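Open day at the Flutby storage and kitchenware hall

By Wojciech Laskowska
March 27, 2022

I drove out to Flutby for the open day mostly to see the food container section, which the people at Musel had mentioned to me last July. Parking was in the gravel lot behind the loading docks and cost nothing. At the front desk you signed a sheet, got a paper badge, and were told to stay inside the yellow lines. My badge was number 205.

The building is long and low, with offices at one end and the sample rooms at the other. The first room was shelving, and I went through it quickly. The second had drawer inserts and cutlery trays from Mollah, stacked by width. I asked if the trays could be trimmed to fit an odd drawer and was told no, but a spacer strip is planned. I wrote down the part number and later lost the paper.

The container room was the busiest. Orer had the biggest share of it, with 50 lid styles on a wall rack and a catalog you could take home. Most of the catalog is square and rectangular sizes for freezers. Round ones get two pages near the back.

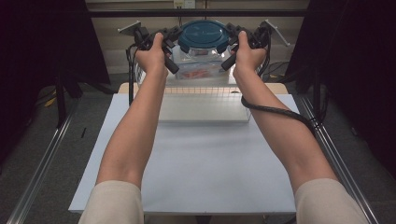
I have used round containers at home for years, mainly for soup and cooked rice, and the lids are what give out first. The rims go soft, or a tab snaps and you end up holding the thing shut with a rubber band. So I spent most of my time on lids. Clear body with a dark teal-blue lid is a combination I like, as you can see what is inside and still find the lid in a crowded drawer. The locking tabs fold down at the edge, and the top is recessed inside a raised rim. I asked about stacking and was told a raised rim helps keep the next container from sliding. I would want to try that with full ones before I believed it.

The tabs were the subject of a short talk after lunch. The speaker said their test is 1000 openings and closings per tab, with a check of the hinge at the end. Someone asked about dishwashers. The answer was top rack, tabs open, and let the lid cool before you snap it back on. I had been doing the opposite.

Lunch was sandwiches and coffee in the hallway. The coffee ran out early - get yours before the talk if you go next time.

The last stop was the packing area, where finished sets are nested and boxed. It was not running that day, so we looked at the tables and the tape machine and moved on. A sample set of three round containers was for sale at the exit. I bought one, plus a spare lid, and was back on the road by mid-afternoon.

Parts of the building have steps and no ramp, so call ahead if that matters to you. The next open day has no date yet.

Contact | Copyright 2022 Wojciech Laskowska | Back to top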